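Folding and Storing Table Linen
Zaltcombe Conference House, Household Services

Scope
These instructions apply to napkins, tray cloths and small table covers returned from the laundry to the linen room. Large banquet cloths are folded by two persons and are covered in a separate sheet. Staff assigned to Hallen and Brouwer dining rooms follow the same method, so that linen may be moved between rooms without refolding.

Before You Start
Clear the work surface and wipe it with a clean cloth. Allow the surface to dry fully. Place an empty basket within easy reach of the fold and keep it on the same side throughout the session. Check each piece for stains, loose threads and damp seams. Stained pieces go back to the laundry with a marked tag. Damp pieces are hung until dry and are not folded the same hour.

Folding to a Strip
1. Lay the cloth flat with the hem facing down and the longer side toward you.
2. Smooth it from the center outward with the flat of the hand.
3. Bring the near edge up to the far edge and align the corners.
4. Fold once more in the same direction to form a long strip.
5. Take hold of the strip at both ends and draw it straight. Apply even tension, and do not pull hard enough to distort the weave.
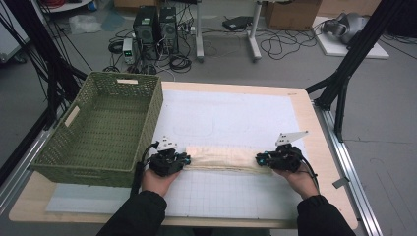

Cream cloth held at both ends in a long strip, with the basket to the left.

Slight wrinkling along the strip is acceptable at this stage. Lower the strip to the surface and smooth it again from one end to the other. If a crease runs across the full width, open the cloth and return to step 2.

Finishing the Fold
6. Bring the left end over to the right end. A tray cloth measuring 140 cm before folding requires 2 such folds; a napkin requires one.
7. Press along the folded edge with the side of the hand.
8. Place the piece in the basket with the folded edge facing out.

Filling the Basket
Keep one size and one color to a basket. Napkins are stored 32 to a basket and should not stand above the rim. Baskets go to the Tasska shelving in the linen room, with the oldest stock moved to the front.

Stock lists are revised each March. Questions about sizes or replacement pieces should be directed to Dirk Timmermans, Linen Room. Requests for additional baskets go to Jasper Wouters at the service desk.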